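Gullside Task Planner
Planning and control software for two-armed bench robots
From Lundotmont

Gullside is the part of your setup that decides what happens next. You tell it the job in ordinary words or as a short task file (packing a case, say, or folding the lid over and running the zip round), and it works out which arm should do what, in which order, and how to keep the pair of them from knocking elbows. We wrote it for our own bench first, and we've grown rather fond of it! 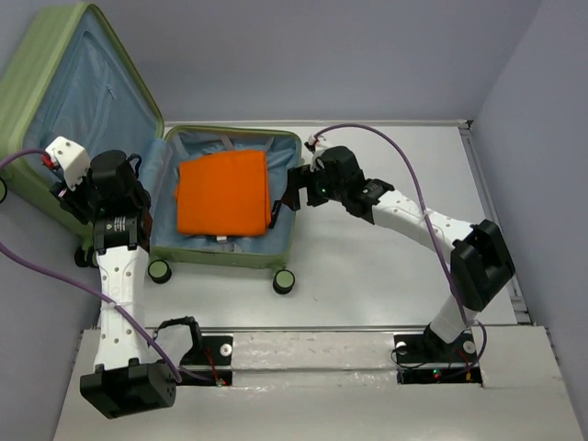 Each arm gets its own plan, and the two plans share one clock, so a hold on the left can wait for a pull on the right. If you change your mind halfway through, you can pause, drag a step to a new place and carry on from where you were – no need to start the whole job again. The library that comes with version 3 has 75 ready-made steps in it, and you're welcome to pull them apart and make your own.

Fiddly work is where we've spent most of our evenings. Zip pulls, tabs and straps are small and shiny and they do love to hide behind a finger, so the Nalelley add-on reads the wrist view and the bench view together and gives the planner one best guess, along with how sure it is.
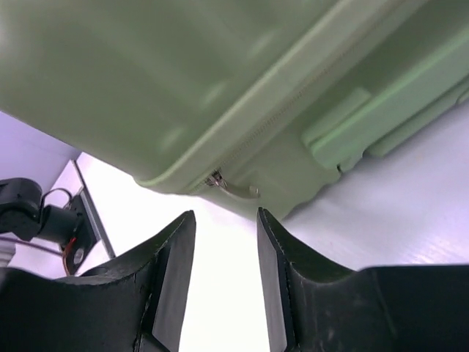 Reading time: 2 minutes

When that guess is a weak one, Gullside will back off, look again from a slightly different angle and only then close the fingers. You can set how fussy it should be for each step, and we'd suggest starting on the fussy side.

What you get
Gullside planner, one bench licence
Nalelley wrist-view add-on
Iyer log viewer, for stepping back through a run
Updates for a year

Order code: 3303 (single bench), 3238 (upgrade from version 2)
Updated 17th August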